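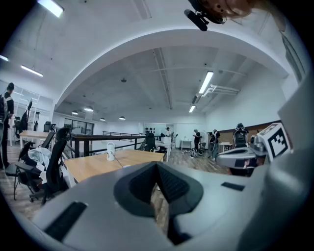
Vivek Tyagi
Network Support Lead, Skevstead

Section 3: Setting up the guest network on a Grollix router

The sales leaflet says the guest network is "secure out of the box". I would not take that on trust. Out of the box it has no password and can see every printer in the building. Work through the steps below before you give the network name to a single visitor.

1. Plug a laptop into LAN port 3 with a cable. Do not do this over Wi-Fi, whatever the quick-start card says. You will lose the connection halfway through step 4.

2. Log in and change the admin password. The page will call almost anything "strong", so ignore the green bar and use a long one.

3. Open Wireless, then Guest. Switch the guest network on and choose WPA3. If older phones can't join, choose the mixed WPA2/WPA3 setting. Never pick Open.

4. Tick Isolate Guests and press Save. Wait for the lights to settle, then load the page again. On some units the tick vanishes after the first save. Tick it again and save again.

Caution: "Smart Protect" is on by default and claims to block "all known threats". I have yet to see a list of them. Leave it on if you like, but don't skip a step on its account.

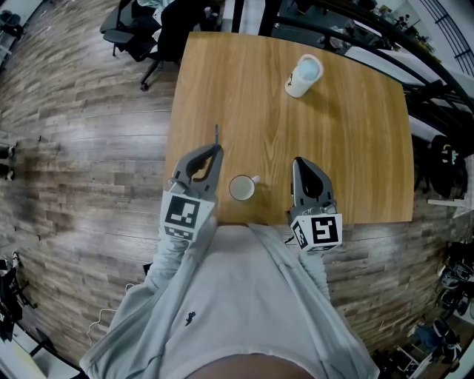 By Vivek Tyagi, with checks by Timo Heitmann | Updated 31st August

5. Test it. Join the guest network with a phone and try to open the router's login page. If the page loads, isolation is not working - go back to step 4.

6. Set guest access to switch itself off after 11 hours. The factory setting is "never", an odd choice for something sold as secure.

Note: the log holds 1,428 entries and then writes over the oldest ones. If you need to keep records, export them yourself. The "automatic archive" option only saves to the router's own memory, and a factory reset wipes it.

Note: new firmware is promised for September and is meant to cure the vanishing tick. Repeat steps 4 and 5 after you install it, even if the release notes say the fault is fixed.

For separate staff and guest passwords on more than one router, go to Section 4.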